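Budgeting for a multi-finger gripper on a small PC teardown bench - what am I missing?

**Costel Rusu**

I help plan equipment for a refurb shop in Wirkdale. We take in office desktops, pull what can be reused, and send the rest to scrap. The owner wants to try automating part of the teardown, starting with the plastic parts inside the chassis. We handle 300 units in a slow month and closer to the top of our capacity in August, when the schools clear out.

The job I want to price looks like this. The gray molded plate sits next to the power supply, with a metal bracket wall between them.
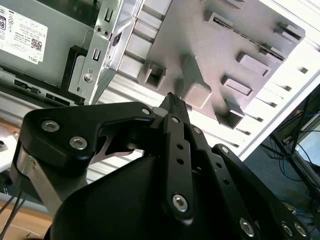
*Fingertip beside the tall post on the gray plate, Dell power supply at upper left.*

I have a quote from Pekia for the hand and one from Lazăr for an arm. Neither covers wrist camera, cables, mounting or spares. Do I add a percentage on top, or price each item? And would a plain two-finger gripper do the same work for less?

**Esperanza Toledo**

Price each item. A percentage hides the things that hurt you later. My list, in the order I would ask for quotes:

- arm, and the stand or frame it bolts to
- hand, with a full set of spare fingertips
- wrist camera and its mount
- cables, plus clips and sleeves to route them
- power strips and a proper e-stop
- a fixture to hold the chassis
- hours for setup, in writing

The fixture is the one people leave out. We spent 1,000 on ours and should have done it in the first month. If the chassis moves, you end up paying for it in setup hours.

On the gripper, look at what you have to get hold of. There are raised tabs, a square socket and a slotted strip on that plate, all at different spots, and the metal wall is close by. Ask both vendors for the width of the closed fingers at the tip and compare it with the tightest gap you have.

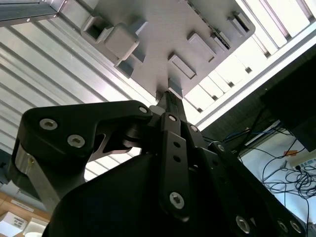

*Same type of plate from below the gripper, with the raised tabs and the slotted strip in view.*

Take a few chassis to the vendor before you sign. Bring different models. Lazăr let us do this for a morning at no charge, so it's worth asking.

**Darius Mihăilă**

Get the two-finger one. Cheaper, less to break.

**Floarea Jitaru**

I mostly agree with Esperanza but would split it into 2 purchases. Buy the arm, stand and fixture first, with a simple gripper you can resell. Run it on one chassis model until you know which parts it can't reach. Then decide on the hand. Check that the wrist flange on the arm takes both - Nata sells adapter plates, and you should get the lead time before you order anything else.

Also ask who pays shipping when a hand goes back for repair. Ours was out for five weeks and that was never in the budget.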